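Home | Kitchen | Table | Storage | Reviews | Contact

Print this page | E-mail to a friend

Drutlow Serving Tray, Gray
Reviewed by Telmo Arroyo

I resisted owning a tray for most of my adult life. Trays were for hospitals, hotels and my aunt. Then we moved to a place where the kitchen and the table are separated by a hallway with a step in it, and after a few weeks of carrying lunch through in installments I gave in and paid $62 for the Drutlow, which is a lot for a flat thing with sides.

It's a plain gray rectangle with raised edges. Drutlow calls the color "Harbor." It's gray. The edges are the main reason to buy it, and they're good ones, high enough to stop a rolling egg and low enough that you can get a plate off without scraping your knuckles. My old one (a Soliman, a wedding present, now under the drip in the garage) had a rim so shallow that it was more of a suggestion.

The sort of lunch I'm talking about is not elaborate. Something in a carton, a bottle of water, a sandwich, fruit if somebody has been to the store. It's just that there are always more pieces than hands. 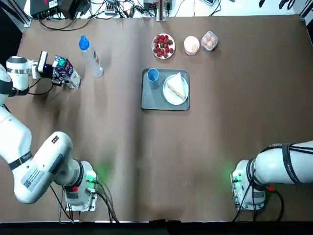
Bottles are where trays get found out. Stand one up on the Drutlow and it behaves on the flat, but I wouldn't take it over the step with any confidence. I lay mine down along the long side now, with the cap screwed on properly, and put the carton against it. Junaid Swati, who sold me on this tray in the first place, says a grown man should be able to carry an upright bottle. Junaid lives in a one-room apartment.

Capacity is my real complaint. The box promises "a full meal for two," and I would like to meet the two. A dinner plate takes up a good deal of it. Add a cup and you start negotiating. A sandwich has to go on the plate or stay behind, and if you want the plate to sit square inside the rim you need to put it down with some care. I don't, so mine usually rides up on one side. It hasn't slid off yet. 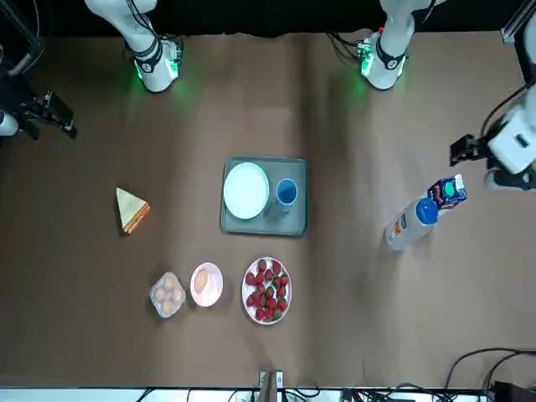 Plate, blue cup, and the sandwich beside the tray.

The surface has a slight grip to it, enough for a plastic cup, less so for anything with a shiny bottom. It wipes clean. Strawberry juice came off with a damp cloth the same evening, and the next morning with a damp cloth and some language. The instructions say no dishwasher. I've put it in the dishwasher. It came out the same shade of Harbor.

What it won't do is replace your other containers. I tried carrying eggs loose once, hard-boiled, and spent the trip listening to them bump into each other. They go in a lidded Olico box now, and the lid comes off at the table. Fruit is better on its own plate, on its own trip. I know this defeats the purpose of a tray.

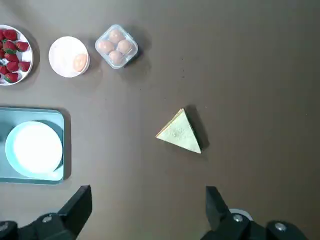

Strawberries on a round white plate, with four eggs in the clear square box.

I looked at the Binel before buying. It's bigger and has handles, and Ghazala Janjua swears by hers, but it wouldn't fit in the gap beside our fridge, and a tray with nowhere to live ends up living on the table, where you have to move it to eat. The Drutlow slots in on its edge.

Good: the rim, the easy cleaning, fits beside the fridge.
Not so good: the price, the meal-for-two business, no handles.

I'd buy it again, with grumbling. If your kitchen and your table are in the same room, keep your $62 and walk.

Last updated: 14 Jan 2019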